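ok so my sister asked me at dinner whether she should hold off on buying a new dishwasher because "the robots are coming anyway" and I have been thinking about it ever since. Thread, sorry in advance

First off, buy the dishwasher. A dishwasher IS a robot as far as I'm concerned. You give it one job, it lives in a box, the box is built around the job. Same with the washing machine. We've had chore machines for ages, they just don't walk around

What people mean when they ask me this is a thing with hands. Something that comes into the kitchen, sees the groceries on the counter and puts them away. And that one is a lot harder than the videos make it look

I worked two years at the Flallstead warehouse before I moved over to the produce side at Sesdale, so I've watched both ends of this. Boxes? Boxes are going great. The box line at Flallstead did 1,684 cartons on its best shift while I was there and the crew mostly stood around fixing labels

Produce is a whole other animal. We had a sorting arm on trial in December, suction cup on the end, and on the first morning it did 606 apples before somebody had to step in. I was impressed!! Then they switched it to bunched greens and we all went back to doing it by hand before lunch

An apple is kind of a gift to a machine. Round, firm, doesn't flop, doesn't mind which way up it is. An orange is nearly as easy. A carrot is long and wants to roll, so now you care which way it's pointing. And a head of leafy greens is basically a wet paper bag with opinions

(someone's going to tell me about soft grippers. I know about soft grippers! I like them! They're slow)

The other thing is where the stuff is sitting. On our line every apple shows up on the same belt under the same light. At home it's on a plate, or on a cloth that slides when you push on it, or in a shiny tray that throws glare back at you. You and I don't even notice. A camera does

And then there's knowing what the job even is. "Put the fruit in the tray" sounds like one instruction. Does a carrot count? If the tray's full, do you stack? My nephew is four and he'd just look at me and work it out from my face

Somebody from Nallero gave a talk near us in the spring and the bit that stuck with me was that picking up is mostly fine now, it's letting go that gets messy. You set an apple down next to another apple and it bumps and rolls, and now the thing you planned around has moved. I think about this every single time I unload the car

So my guess, for what it's worth (I pack vegetables, I don't build these). Folding towels and loading a tray, in a kitchen it already knows, slowly: pretty soon. Walking into my sister's kitchen cold and dealing with whatever's on the counter: she'll be on her second dishwasher by then

Anyway she bought the dishwasher. And for everyone asking what kind of task I mean when I say fruit in a tray, it's this kind
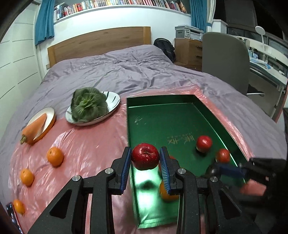 Tumelo Venter: I'd go a bit further than you on the greens. We tried a two-finger setup on lettuce at Arriaga and it was picking them up fine by the end, but the outer leaves looked terrible and the store wouldn't take them. For my own fridge I wouldn't care at all, so maybe home is the easier place to start?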